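Folding towels on the bed

I have been trying to get the linen closet back in order since June, and the towels are where I keep getting stuck. The shelves at the new place are shallower than the ones we had on Parry Street, so the old way of folding leaves an edge hanging over the front and the door won't shut. 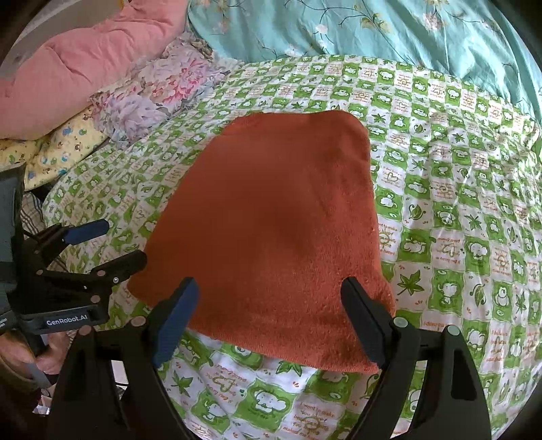

My rule now is that a towel gets folded on the bed, never on the couch and never standing up. The bed is flat and about the right height for my back. I use the checks on the green and white sheet to keep the edges straight, more or less. Terry doesn't hold a crease well, so I go for a plain rectangle and don't worry about the corners.

For bath towels I fold in half the long way, then in half again, then in thirds. That gives me something that fits the shelf with an inch to spare. Hand towels only get the thirds. I tried rolling them for a couple of weeks after Nest Rowlands told me that's how she does hers, and they looked nice, but every time I pulled one out the two above it came down too.

The orange-red ones are the oldest we have. They came from Endden, the department store that used to be by the bus station, and I think we started with a set of 10. I wash them separately from the white sheets. They still pick up fuzz from whatever else is in the load, and I've stopped fighting that. A shake out the back door gets most of it.

I skip fabric softener on towels. My mother used it on everything and her towels just pushed the water around.

The order on the shelf is bath towels at the bottom, hand towels on top of those, washcloths in the wire bin. Beach towels went up to the top with the spare blanket — we don't need them more than twice a year. I still have a bag of old ones to take to the animal shelter on Saturday, if they're open.

Next is the fitted sheets. I have no system for those at all, so if you have one that works on a deep mattress, leave it in the comments.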